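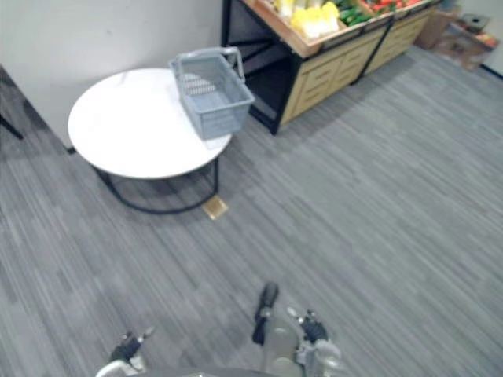 What does the Lerkska trench dataset contain?
Context records, find weights and section coordinates from the watching brief on the water main at Lerkska, in tab-separated files.

Scope
The main runs from the Esotlow reservoir to the mill yard. Topsoil was stripped under archaeological supervision in September. The trench crossed the line of a medieval boundary ditch and the footings of a demolished malthouse. Deposits below the pipe level were left in place and are not recorded.

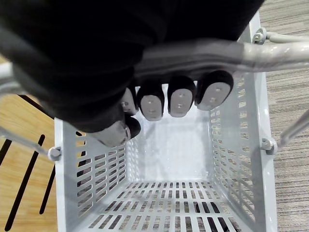
Photo: Clyde Ridgeway

Files
contexts.tsv: one row per context, 56 rows. Columns are number, type, fill_of, cut_by, length_m, width_m, depth_m, phase.
finds.tsv: bulk finds by context and material, weights in grams.
sections.tsv: surveyed points for 9 drawn sections.
phases.txt: short definitions of the 5 phases used in the phase column.

Blank cells mean not recorded. A zero is a measured zero. Context numbers start at 500 and gaps in the sequence are voided numbers, which should not be reused.

Known problems
Depths in the malthouse area were taken from the stripped surface, and elsewhere from the original ground level. The two are flagged in the column depth_ref. Brick from the footings was sampled, so weights for that material cannot be used as totals. 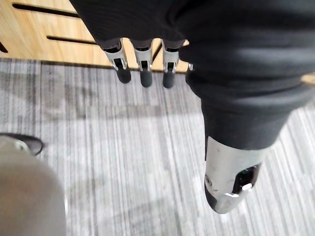
Section drawings were digitized in Provum and exported as points. Hatching was dropped on export, and soil boundaries are stored as lines only. Parallel lines in a plot should not be read as layers without checking the type column: plowmarks at the base of the topsoil plot much like the stripes in the gray carpet pictured, and they belong to a single context. Use the field "su" (Su number, the stratigraphic unit) to group them.

Version
1.1, Dec 25, 2018. Corrected two swapped cut_by values and added depth_ref. Send corrections to Clyde Ridgeway with the context number and file name.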